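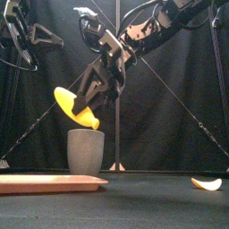
Cups, Bowls and What People Keep in Them

Every spring somebody tells me that the answer to a messy kitchen is to give each small thing its own pot. Driltuso has built half a catalogue on the idea, and the shop in Fliltville now has a whole wall of it. I have my doubts. I spent most of March trying it at home, and I'm still finding teaspoons in the wrong place.

A plain grey cup with something bright yellow at the rim. I like the colours together, and yellow against grey on a dark top is about as cheerful as storage gets. Whether a cup is the right home for anything long and curved is another matter. Smooth things slide, and narrow ones lean.

My own rule, after too many knocked-over pots, is that whatever goes in should be shorter than twice the height of the cup. The Zeston guide says three times. I tried three times with a set of wooden spoons and had the lot on the floor before breakfast.

Grey hides tea stains fairly well, I'll give it that. It doesn't hide crumbs, and a narrow cup is a nuisance to wipe out at the bottom. Friesen sell a little brush for the job at 13 pounds. I used an old toothbrush.

Would I do the whole kitchen this way? No. I'd keep one cup by the kettle and put the rest back in the cupboard, where they can be used for drinking.

Comments (4)

We did this with 17 jam jars and gave up by the weekend. The drawer was fine all along.

Bit harsh! I've got Driltuso pots on both windowsills and they look lovely. You do have to dust them, I suppose.

Twice the height is too mean. Put some dry rice in the bottom and it won't tip.

Rice in the bottom is how we got moths.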